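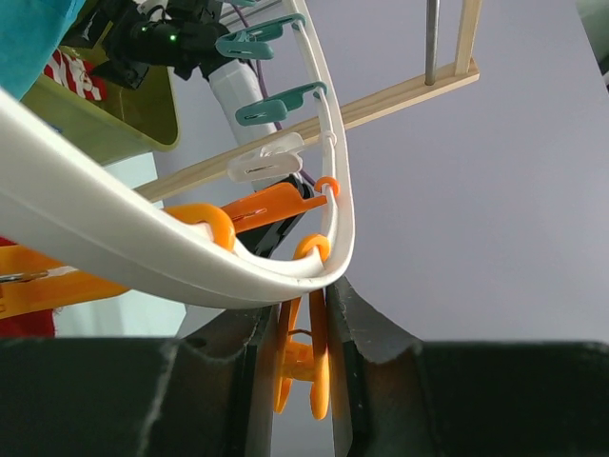
How long does it take to show a robot how to handle a clothespin? Longer than it takes to show a child, and most of that time goes into the person doing the showing.

I say that as the person. I have been teleoperating two evenings a week since August, which means I sit with a pair of handles in front of me, and when I squeeze, the gripper squeezes, and when I drift off thinking about dinner, the gripper drifts off too. Everything I do gets saved, my good tries and my clumsy ones, and later on somebody cleverer than me feeds the good ones to a computer and we all wait to see what it made of them.

The clothespin task sounded like a treat after a long stretch of folding towels. You have a white plastic rack, you have pins in orange and teal and a frosted kind of white, and you have two green fingers that are a good deal thicker than yours or mine. I hung out washing for my grandmother every summer of my childhood, so I thought, well, I know this one! And I do know it, but my hands know it, and they had never once been asked to explain themselves.

Take the squeeze. A clothespin has a spring in it, and it wants to be pinched up near the ends of its legs. Pinch it too low and it stays shut, and pinch it a little crooked and it rolls out of your grip and goes skating off across the table (I spent a good part of my first night fishing them back). With my own fingers I would feel that roll starting and fix it without noticing. Through the handles I feel nothing at all, so I have to watch for it, and I've learned to lean in and look at the little metal spring the way you'd look at the bubble in a level.

Araceli Ocampo, who taught me, has a rule she repeats until you hear it in your sleep: go slow where it matters and don't dawdle anywhere else. If I hover over the rack for ages making up my mind, the robot learns to hover too. So now I decide before I start. Up, line the pin up with the strip, open, push on, let go, back away. On a decent evening I can record 30 of those before my shoulders complain, and maybe 12 of the early ones will make me wince when I watch them back.

The frosted pins are my nemesis, by the way. White on white, and I lose the edge of them every time. I've started saving those for the middle of the session, when I'm warmed up and my tea hasn't gone cold yet.

Next month we're supposed to move on to taking the pins off again, and Araceli says it's harder. I've asked for a taller chair.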